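Foreign Affairs and Defence > Procurement and transfers

Why does a government need another country's permission to give away its own artillery?

Asked by Walid Smadi, 29th June
2 answers

I have been following the argument over the Virkport howitzers and I am stuck on one point. The government bought them, paid for them and has operated them for years. It now wants to pass part of the stock to a neighbour. Every report says the transfer is waiting on consent from the country where the guns were built. I do not see how a seller keeps a say over goods it no longer owns. Is this a matter of law, or is it a courtesy that everybody observes?

Second point, if anyone knows: does the same apply to shells and spare parts?

Answer from Elżbieta Cieślak
Accepted by the asker

It is a matter of law, though of two separate kinds.

The first is the contract and the papers attached to it. When a state licenses the export of heavy weapons it normally requires an end-user certificate. The buyer signs to say who will hold the equipment and undertakes not to pass it on without written consent. Ownership moves to the buyer, but the undertaking stays in force. In the Virkport sale this is clause 6 of the certificate, and it has no expiry date.

The second is the exporting country's own law. Its ministry has to assess a re-export request much as it would a new sale: who receives the goods, what they are likely to be used for, and whether the receiver can keep them secure.

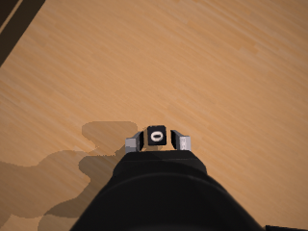 Consent can be given outright, given with conditions, or refused. A common condition is that the receiver signs a fresh certificate in the same terms, so the chain continues. There is usually no fixed time limit for a reply, and a request can sit for months without being refused.

What happens if the owner goes ahead anyway is mostly political. No court will send the guns back. The supplier can stop licences for parts, barrels and software support, and for a modern howitzer that matters a good deal. Future purchases become harder as well.

On the second point - yes, ammunition and major parts are generally covered, but often under different certificates. The 1,005 shells in the Witkowska package came from another supplier and needed a separate consent. That one was granted first, which is why some papers reported in error that the whole transfer had been cleared.

Answer from Bogumił Kaczmarczyk

It is courtesy dressed up as law. If they want to send them they will send them. Look at Tirnham, that took 2 years of letters and then it was all done in an afternoon once the minister changed.

Comments on this answer

I-hsuan Kan: Tirnham was a lease. The vehicles still belonged to the supplier, so the position was different.

Bogumił Kaczmarczyk: Fair enough, but the delay was the same.

Walid Smadi: Thank you both. Does anyone know whether parliament gets a vote on the consent?

Elżbieta Cieślak: In the supplier country, no. The ministry decides and reports to the defence committee afterwards. The next report is due in September - the last one ran to 109 pages and listed re-export consents in an annex near the end.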